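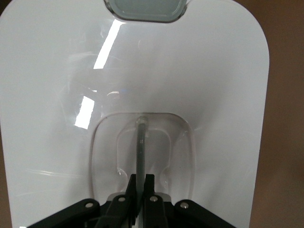
Tue 3 April

Second dye bath on the Dunne wool. Madder at the same strength as in March, but with 30 g of chalk added to the pot because the Hurnport water is so soft. Took it up slowly and held it below a simmer for two hours. The color came out closer to brick than last time, which is what Albane wanted for the Billatside order. Skein 213 took unevenly near the tie. I think I had it too tight again. Use the loose figure-eight from now on.
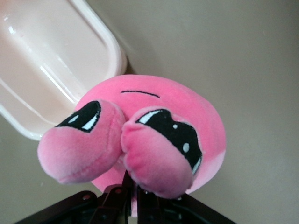
Mordant stock is low. We have enough alum for one more batch of this size. Grażyna Sadowski says the Brirnitz supplier has put the price up and wants a bigger minimum order, 2,000 g. Fine with me, it keeps.

Rub test on the March samples: dry was good, wet left a faint mark on the white cotton. Rinse longer, and check the last rinse in a glass jar by the window before calling it clear.

Also tried the exhaust bath on a bit of silk. Pale peach, nice, not even. Might work for linings. 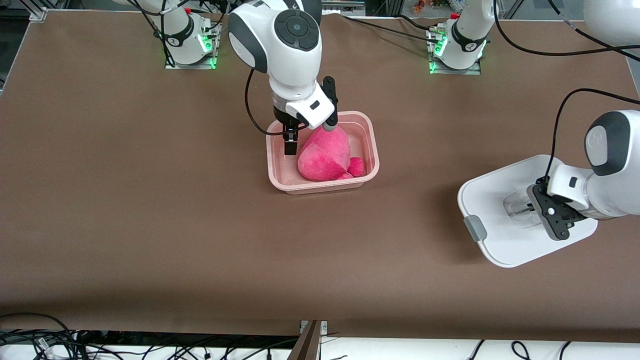
Pink plush toy in the pale pink bin.

To do: relabel the iron jar, weigh out fiber for Thursday, ask Albane Maillard whether she still wants the darker swatch. Thermometer reads two degrees high against the new one, so correct the March notes.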